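The Lombridge Raffle

My uncle left me his half of a racehorse, which sounds grander than it was. The horse was called Likier, after the Polish word for liqueur, and she'd won 2 races in her life, both of them at Lombridge, both of them in the rain. The other half belonged to Zbigniew Adamczyk, who rang me the morning after the funeral to ask if I was feeding my end or the other one.

I didn't know a thing about horses. I was living above the old Sadowski bakery at the time, doing the books for a tile shop, and my whole experience of the animals was one pony ride at a school fete (I cried, the pony didn't care). But Zbigniew had a plan. He always did, my uncle used to say, and you could tell by the way he took his hat off.

The plan was a raffle. We'd sell my half for a dollar a ticket, he'd keep his half, and whoever won would have the honour of paying for the hay. We'd print 1,000 tickets and draw it at the Lombridge Christmas meeting in December. I'd clear the vet's bill my uncle had left me, $1,367 of it, or most of it anyway, and I could go back to tiles.

So I sold tickets. I sold them at the tile shop and the pub and the swimming pool, and I got quite good at it! I had a bit of patter. I'd say she was a mudder, which I'd picked up from Zbigniew, and people would nod as though they'd been waiting all year for a mudder to come along. Then in the evenings I'd drive out to Trella, where she was stabled, and count up the money in the tack room office while Zbigniew did her legs and told me I was holding the cash tin wrong.

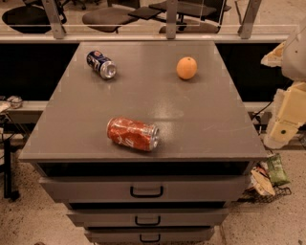 Pepsi, Coke and an orange.

Dinner, most nights, was whatever we had on us. He'd peel an orange in one go and give the skin a good sniff, and then he'd tell me about my uncle. How the two of them had bought Likier off a man who was moving to Perth and couldn't take her on the plane. How my uncle had slept in the straw when she had colic, in his good suit, and gone straight on to a christening. I'd known him thirty years and he'd never mentioned any of it. He used to talk to me about gutters.

And somewhere in there I started going in to say goodnight to her. Just a quick one, on the way to the car. She'd put her big whiskery chin on my shoulder and leave it there – a horse's head is heavier than you'd think – and I'd stand about like a coat rack until she was finished.

Well, you can see where this was heading. I couldn't. With a week to go I had forty tickets left and a stomach ache. With 2 days to go I had none left, and that was my own doing, as I'd bought the last forty myself with the money I'd put by for tyres.

The draw was held beside the parade ring, out of a bucket. It was bucketing down, too, so everyone was in a good mood about Likier's chances in the fourth. Zbigniew took his hat off. He put his hand in and had a long rummage and came up with a ticket, and he looked at it for a while, and then he looked at me.

"Whose is it?" someone yelled.

"I haven't got my glasses," he said, and he passed it to me to read out.

It was a green one, number 618, and it belonged to the girl from the swimming pool kiosk. I read it out. I did it nice and loud. She screamed and dropped her chips.

She's fifteen, and her mum wouldn't hear of it, so we came to an arrangement by the fence. I pay for the hay. She gets to plait the mane and tell people it's her horse. I still had the vet to settle, and he got every cent of his money before I so much as looked at a tyre.

Likier ran fifth. I'm out at Trella again tonight, and I've brought the oranges.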